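Home | Diary | Older entries | About | Contact

8 Apr 2025

Towels again. I have now spent more of my adult life thinking about one blue towel than about my own taxes, and I'm behind on those too.

What went wrong is easy enough to write down. Last night the training run finished, Thulani loaded the result onto the arm over at Van Wyk, and the arm picked up the towel, turned it over, and kept squeezing. It didn't let go. It pulled the towel across the bench with the cloth under it and leaned on the lot until the force limit tripped. Innes hit the red button anyway, a second later, which I would have done too. Nothing broke except a mug. He wrote it up as "minor." I asked him what it would have been if somebody had been reaching for the mug, and he said that's a different form.

So today it was back to the demos, because Lasteo's answer to every fault is more demos. There are 373 of them in the towel set already. I don't see how the next batch fixes a machine that doesn't know when to let go.

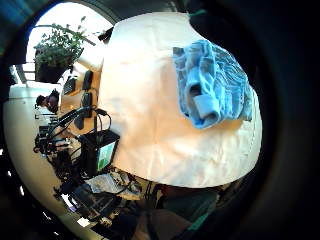

Mbali thinks the release is the trouble. The signal that says "hand open" comes in late on some recordings, so the arm learns that you hold on a bit after you're done. She found it in 12 of the files she opened, and she had only opened the ones with funny names. I asked how long it had been like that. She said probably since the October update, and then we both looked at the floor for a while.

If she's right, we've been teaching it to hang on for months. If she's wrong, we still don't know why it did it, and I like that even less. The sales people have already told Trarkville they can have one for their laundry room. A laundry room! With people in it, and sleeves.

I said at lunch that we should stop recording until the timing is checked. Palesa said we can record and check at the same time. Everyone liked that better, of course. It always sounds so grown up to do both. What happens is you do the one that has a target on it, and the target is 200 more by the end of the month.

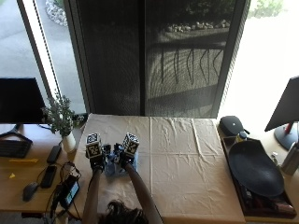 Filed under: Work, Grumbling

I did get one thing. Anathi is going to plot the release times for the whole set tonight, and until she has, Thulani won't load anything new onto the arm. He also agreed to turn the force limit down. I asked for that last year and was told it would make the thing too timid to fold. Good, let it be timid.

My hands smell of glove. Leftover soup, and then I'm going to fold my own laundry badly and let go of every piece of it.

Likes 277 | Shares 4 | Comments 4

gatepost_ann
We had a Nakura packing machine at my old job that did the same kind of thing, it would clamp a box and just sit there humming. They swapped the gripper twice before anyone looked at the timing. Check the clock on whatever is doing the recording!

R. in the hills
How do you get a late signal on some files and not others? Different gloves?

Diary author
Could be. Could also be different cables. Mbali has a list and it's getting longer.

plumjam
Sorry about the mug.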